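Notes for session 6, equipment budgeting. Typed up fast from my own scribbles so shout if something makes no sense. Last week's bit on writing a spec is assumed, go back to it if you missed it.

## Where people go wrong first

They price the arm. The arm has a nice clear number on a quote, so it goes into the spreadsheet and everything else gets a line called "sundries". Then sundries eats the project.

Split the budget into four piles before asking anybody for a price:

- the arms themselves, with controllers and power supplies
- whatever goes on the end (grippers, fingers, spare fingertips)
- the station: table, walls, rail, lighting, cables, camera mounts
- stuff to be handled, plus replacing it

Fourth pile is the one missing from nearly every plan I mark. Crockery, bags, cutlery, fabric. Cheap each, yes, but it gets dropped and chewed up and somebody has to keep going to the shops with a receipt book.

## One arm or two?

Depends on the task list, not on what looks good in the bid. Go through the tasks and mark each one: could a person do this with one hand behind their back? Moving a mug, yes. Setting a fork beside a plate, yes. Opening a bag, holding it open and putting something in, no, not really. Soft things nearly always want two.

If fewer than a third of the tasks get a "no", buy one arm and leave room on the rail for another. Cost the room now. A longer table and longer rail are cheap on day one and a nuisance later. 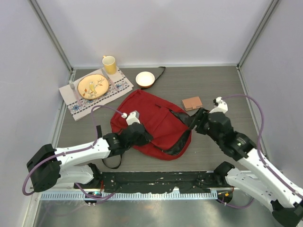 Two arms also means two of everything behind them, and students forget this every single year. Two power supplies, two sets of cables, two grippers, and then spares for both. My rule for spares: one complete gripper on the shelf per pair of arms, fingertips by the bag. Cables get ordered longer than the drawing says. They need slack for the elbow at full stretch and the drawing never shows that.

Reach overlap. Ask the supplier for the reach with the gripper fitted, not bare. Draw both circles on paper over the table outline, full size if you have the floor space. Where they overlap is your real working area for two-handed jobs, and it will be smaller than you hoped. Don't pay for table outside it.

## The Nokidbridge exercise

Same case as in the seminar. Nokidbridge wants a tabletop station for household handling tasks. Three suppliers quoted. (Figures are on the sheet, only the shape of it here.)

**Gollside** – dearest arms, but the controller and 3 years of support are in the price. Delivery 6 weeks.

**Jukow** – cheapest on paper. Grippers seperate, cables separate, and no table. Delivery 15 weeks, and payment in full with the order.

**Bravo** – middle price, complete station, walls and rail included. Support charged by the visit.

Most of the class picked Jukow on first read. Svend Skov's group added the missing lines back in and it came out above Bravo before they'd even got to shipping. That is the method, do it their way: one column per supplier, one row per item, and no empty cells allowed. If the quote doesn't mention it, you ring up and ask, or you price it yourself and write "own estimate" next to it.

Also on delivery. Funding in the case runs out in July, the order can't go in before the letter of 25 February 2019 is countersigned. Put the weeks on a calendar and count in time for setting up and for one thing arriving broken. Jukow gets very tight. Money you can't spend by the deadline is money you havn't got.

## Running costs (rushed this at the end, sorry)

Rows you need, per year:

1. Operator hours. Biggest number by far, usually.
2. Worn parts
3. Replacing the handled items
4. Resetting time between runs. Cost it as labour!!
5. Floor space, if your place charges for it
6. Repairs and call-outs

On 4: time someone with a watch. Putting a table back in order with a plate, a bag and cutlery on it takes longer than you think, and it happens every run. In the case they planned 104 sessions in the year and put nothing at all down for resets. Work out what that does to the total, it's question 2 on the sheet.

Contingency: own line, visible, with a sentence saying what it is for. Don't hide it by padding the other rows. The people reading these bids have seen padding before and they cut it, then you have none.

## For next time

- finish the comparison table for all three suppliers
- overlap drawing for your own task list, hand drawn is fine
- half a page: which would you buy, and which row changed your mind

Hand in on paper please, the upload page is still down. Leasing v buying moves to session 7, bring a calculator.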